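**Communal kitchen at Stonlow House: proposed redecoration and cupboard doors**

**Residents' Office (Moderator)**
12 November 2022

Residents are invited to comment on the redecoration of the communal kitchen. The management company, Oberholzer, has asked for a single agreed view on wall colour and on whether the wall cupboards should keep their doors. Comments should be confined to these two matters. The question of the bin store has a thread of its own.

**gakeldale_43**

I should like to record my support for a strong colour. The present magnolia was applied in June and already shows every mark beside the kettle. I would also ask that the doors be retained. Open shelving collects grease, and those of us on the early rota would be left to clean it.

**flat36**

I must disagree with the previous contributor on colour. The kitchen faces north and receives little daylight. A dark wall would oblige us to keep the lights on throughout the day, and the cost would fall on the service charge. I have no objection to doors, provided that they are glazed.

**Laiba Mengal**

I have some sympathy with both positions. For reference, I attach a patterned red with pale worktops and timber-framed doors, one of them with frosted glass. 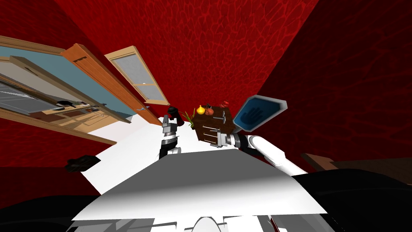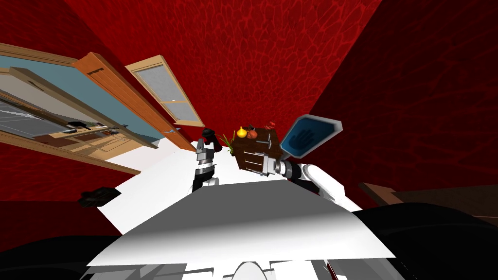
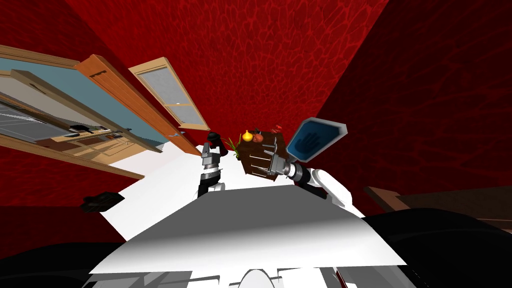 **flat36**

I am grateful to Laiba Mengal, but my concern stands. Red of that depth would need at least 3 coats to cover at the next change of tenancy, and Oberholzer charges for each one. I would accept one coloured wall, with the remainder left pale.

**gakeldale_43**

One wall would be a reasonable compromise if it is the wall behind the cupboards. I do not accept that glazing is suitable for every door. The contents of the upper cupboards are, in the main, other people's cereal.

**wuren_reader**

May I ask whether the paint would be of a washable grade? The Wuren building chose a matt finish for its kitchen and had to repaint within the year.

**Residents' Office (Moderator)**

Oberholzer has confirmed that a washable finish is included in the quotation. Patterned wallpaper would be charged separately. The options now before residents are one coloured wall or none, and solid or glazed doors. Replies should be posted here within 5 days. Flats that do not reply will be recorded as having no preference.

**flat36**

One wall, glazed doors. Please also note that the extractor fan is still not working.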